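**Arkevum disassembly software: progress report to Bandeck**
Prepared by Chie Yagi, 18 March 2022

The work this period was on the memory module and the motion planner. The wrist view is now the main input for locating the module and its slot.
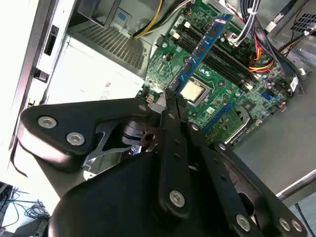

Natsumi Matsuda retrained the slot detector on 1431 labelled wrist images. It still confuses the latches with bright parts of the case, and Mio Ueda is adding a check for that.

The planner treats cables as soft obstacles and keeps the forearm clear of the drive bays.

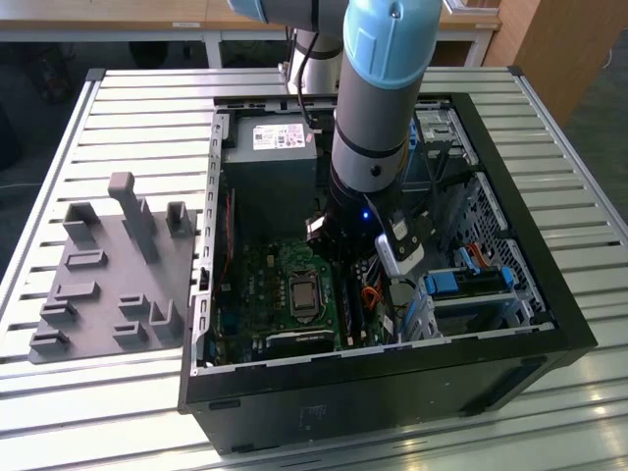 *Arm working inside the open tower, fixture plate at left.*

Two faults remain open. Both are in the force controller, and Masanobu Kawaguchi has them.
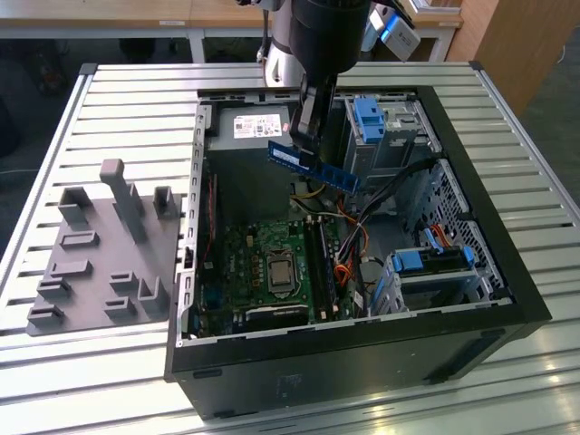
*Reading time: 2 min*

Grasp tilt is now estimated before each move. We ask to shift 31 hours from tooling to controller testing.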